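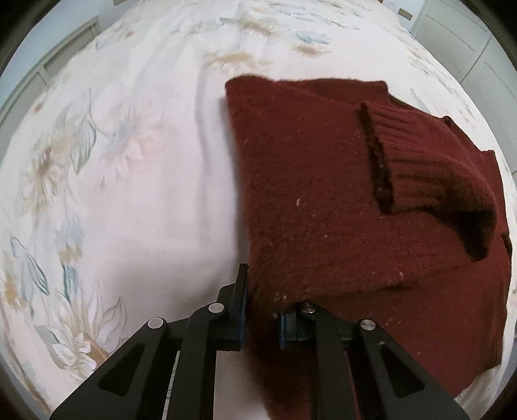 Washing and Storing Wool Sweaters at Home

Most wool sweaters are ruined in one of two places, the washing machine or the closet. Neither needs much equipment to get right. What follows is for plain sheep's wool and wool blends. Angora and anything with beads or leather patches should go to a cleaner.

How often to wash

Less often than a shirt. A sweater worn over a T-shirt can go five or six wears between washes if you air it out overnight. Hang it over the back of a chair, not in the closet with clean clothes. Spot clean food marks the same day with cold water and a drop of dish soap on a white cloth.

Always wash before summer storage, even if the sweater looks clean. Moth larvae go for skin oils and old food, and a faint stain that you can't see in March will be yellow by October.

Hand washing

1. Fill a basin or a clean sink with cool water. For one adult sweater you want enough to cover it with a few inches to spare.

2. Add a small capful of wool wash. I use Lornholm unscented. Baby shampoo works too. Do not use regular laundry detergent with enzymes, which break down wool.

3. Turn the sweater inside out and push it under. Leave it alone for 18 minutes. I set the oven timer. Do not rub, scrub or twist.

4. Drain the basin with the sweater pressed to one side, then refill with water at the same temperature. A jump from cool to hot is one of the things that causes felting.

5. Rinse until the water runs clear. Dark reds and navy may give up some color the first couple of times, so wash them alone.

6. Lift it out with both hands underneath. Wet wool is heavy and will stretch if you pick it up by the shoulders.

Getting the water out

Lay the sweater on a bath towel, roll the two up together and kneel on the roll. Swap for a dry towel and do it again. If your machine has a separate spin cycle, you can use that instead, with the sweater in a mesh bag. Keep it at 800 rpm or lower. My old machine went straight to 1235 and put creases in a cardigan that took two steamings to remove.

Drying flat

Measure the sweater before you wash it the first time: chest, body length and sleeve length. Write the numbers on a card and keep it in the laundry room. When the sweater is damp, ease it back to those measurements with your palms, straighten the ribbing and set the collar the way you want it to dry.

Dry it on a rack or a fresh towel, away from heaters and direct sun. Turn it over after half a day. Thick ones can take two days in winter – a fan across the room helps.

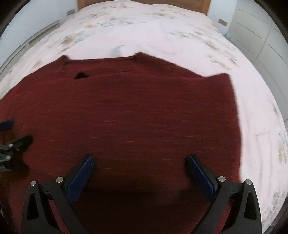 Tùng Nghiêm wrote in to say that a towel laid straight on a mattress holds the damp underneath, and that an old window screen set across two chairs cuts the drying time in half. I have tried it since and he is right about the time. Tape the edges of the screen first so the wire doesn't snag.

Pilling

Pills show up under the arms and along the sides in the first few wears. Lay the sweater on a hard surface, hold the fabric taut and go over it lightly with a sweater comb, in one direction only. Battery shavers are faster but will cut a hole if there is a wrinkle. Don't pull pills off by hand.

Folding and storing

Fold, never hang. Button any buttons, lay it face down, bring each side in to the middle with the sleeve folded back along it, then fold up from the hem in thirds. Heavy sweaters go on the bottom of the stack.

For the summer, use a lidded bin or a zippered cotton bag. I pack mine in June. Cedar blocks have some effect while they smell strong, so sand them once a year with 300 grit paper. A tight lid and a clean sweater do more. If you have had moths before, seal each sweater in a plastic bag and put it in the freezer for a week, then let it come back to room temperature before you open the bag.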